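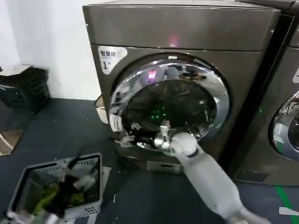

Laundry room, continued. F. Makris opened by saying she had read the proposal from Bretar twice and still could not find what we would be paying for. The plan asks for 2,435 to replace the equipment, and nowhere does it say what is wrong with what we have. V. Theodorakopoulos said the drying results were uneven and the other houses had already moved over. F. Makris asked which houses, and was told this would be looked up. She pointed out that the front-loader with the number 1 sticker has its chrome door ring and its glass, and that the only written complaint on file concerns the latch side of the door. A complaint about a latch is a request for a repair quote. V. Theodorakopoulos agreed to get one, and said she expected it to be high. The figure in the proposal for "door and seal work" is 634, with no breakdown of parts and labor. It was not accepted.

Numbering. Bretar suggests new labels for all the machines at extra cost. F. Makris said the present labels have a number on them and people can read a number. Dropped.

Item 3. Baskets and hampers

Cekier has offered to supply matching baskets for every floor at 815, delivery included. V. Theodorakopoulos was in favor. Her view is that people leave cloths behind in the baskets, that no one claims them, and that a matching set with floor labels would put an end to it. 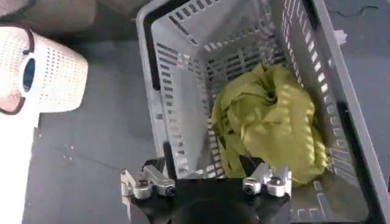

F. Makris doubted this. A person who forgets a cloth in a gray basket will forget it in a blue one with a label. She also did not believe the claim in the Cekier brochure that their slots "speed up airing," as slots are slots and the plastic baskets we own have plenty of them. The round hampers can stay too. Agreed to put up a sign asking people to check the bottom of the basket before leaving, and to look at the matter again in May. V. Theodorakopoulos asked for her disagreement to be noted. Noted.

Item 4. Detergent

Bhatt has sent a sample of Breltness, described as good for 1,000 loads. The meeting could not work out what size of load was meant or who had done the washing. F. Makris will write and ask. Until there is an answer, we keep buying what we buy now. 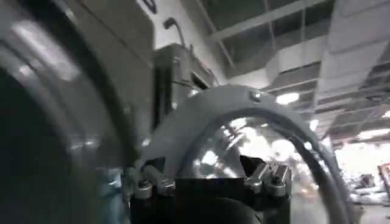

Item 5. Any other business

The leaflet about folding has been printed with the old opening hours. V. Theodorakopoulos will correct the copies by hand.

Minutes of the meeting of 14 Apr 2020, taken by V. Theodorakopoulos and corrected in two places by F. Makris.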